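Flurngate library to lend tools and kitchen gear from August

The Flurngate public library will begin lending household items alongside books in August, after a trial at its Trulano branch drew more interest than staff had planned for.

The trial began in the spring with 59 items on a set of shelves near the returns desk. They included a sewing machine, a carpet cleaner, folding chairs, cake pans, a pressure canner and a small selection of hand tools. Cardholders borrowed them 347 times before the trial closed. The carpet cleaner had a waiting list for most of that period, and the library has bought a second one.

Under the new service, the collection will grow to 115 items, split between the main library and Trulano. Anyone with an adult card in good standing can borrow up to 2 items at a time for one week. Items can be renewed once if no one else has asked for them. Borrowing is free, but late fees will apply, and they will be higher than the fees for books.

Items must be picked up and returned at the desk during staffed hours. They cannot go in the outdoor book drop. Staff will check that all parts are present when an item comes back, and borrowers will be asked to clean kitchen equipment before returning it.

Much of the new stock was chosen from requests left on cards during the trial. Canning supplies, camping stoves and card tables were asked for most often. Several people also wanted power saws, but the library decided against lending those for now because of the cost of insurance. It will look at the question again next year.

Part of the money for the service comes from a grant by Stetsiuk Hardware, which has also agreed to sharpen blades and replace worn cords at no charge for the first year. The rest comes from the library's regular budget for materials.

Donations of used items will be accepted at the main library only, and only by appointment. The library is looking for clean, working items with their manuals where possible. It cannot take large appliances, car seats, helmets or anything with a gas engine.

The online catalog will list the items under a separate heading, with a note on size and weight for the heavier ones.

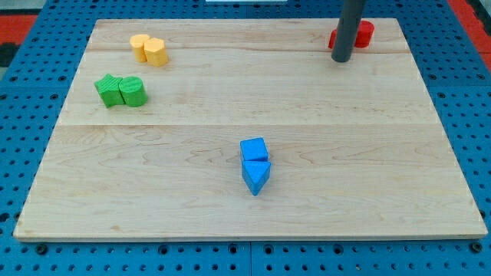 Holds can be placed through the catalog or by phone once the service opens. The Dirkik branch, closed for roof repairs, will be added as a pickup point when it reopens.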